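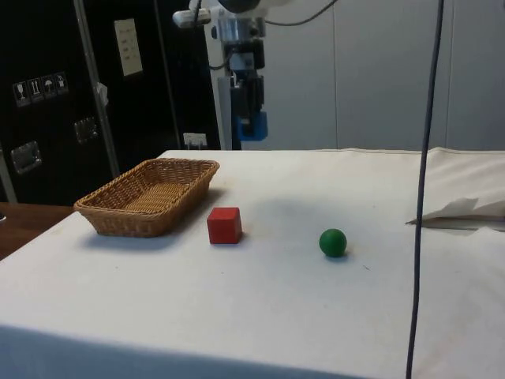

Bench 2, Tukstead workshop: arm and gripper with the basket, cube and ball used in the comparison.

Progress report to the Fasard Fund
Project: Gripper comparison for small-item handling
Reporting period: second quarter of the grant
Prepared by: Mal-soon Seok, project lead

1. Summary

Work in this period concentrated on the side-by-side trial of the two grippers named in the proposal, referred to here as Lim and Caster. Both have now been fitted to the same arm and run through the first task set. We completed 291 trials against a target of 2,000 for the full grant. The count is lower than planned for this stage, for the reasons given in section 4.

2. Work carried out

The task set uses three objects on a cloth-covered table: a woven basket, a red wooden cube and a green ball. The arm is asked to pick up the cube or the ball and place it in the basket. The cloth was retained from the pilot study so that results can be set beside the earlier figures.

Starting positions are drawn from a printed list and are the same for both grippers. A trial is recorded as a success only if the object comes to rest inside the basket without a second attempt. Dropped objects and contact with the basket rim are logged separately.

A fixed camera records every trial. Its position has not been changed since the start of the quarter, and we ask that this remain the case until the second task set is complete.

3. Early findings

Both grippers handle the cube dependably when it lies square to the fingers. Caster is the slower of the two to close but is less affected when the cube is turned. The ball has proved harder for Lim, which tends to push it away across the cloth before the fingers meet. A lower closing speed reduced this fault - though at some cost in time per trial.

These findings should be treated as provisional. The trials are not yet evenly divided between the two grippers, and no comparison of success rates will be published until they are.

4. Difficulties

The mounting plate supplied for Caster did not match the wrist of the arm, and a replacement had to be made. Trials stopped while this was done. A fault in the controller software also caused the arm to pause above the table before some picks. The supplier has sent a corrected version, which is now installed.

5. Next period

We will complete the first task set with both grippers and begin the second, in which the basket is moved between trials. We request the Fund's agreement to move the interim review to September. No change to the total budget is sought.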